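Category: Datasets / Household tasks

# Kedbridge Kitchen Set

Wrist-camera recordings of a two-finger gripper doing kitchen chores, made at the Murthy workshop in Flistport. Version 2, 20 April 2018.

## Contents

284 attempts at lifting, turning and putting away kitchen things, each up to 25 seconds long. Failed attempts are kept and marked as such.

## What it is for

Testing whether an arm can tidy a kitchen without help. On our evidence it can't yet. Rigid things with a clear rim go best - cloths and stacked bowls go worst. Please don't quote the set as proof of a working home robot.

## Sample: strainer, rim grip 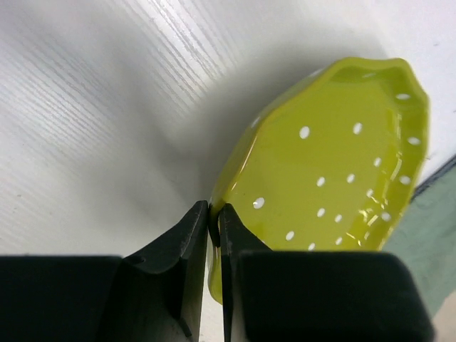 Kova wrote back after version 1 that picking a thing up is the easy half, and that a chore should only count as done when the thing is back in its cupboard. We now label the two stages separately.

## Known gaps

No wet dishes. Cupboard doors are planned for August.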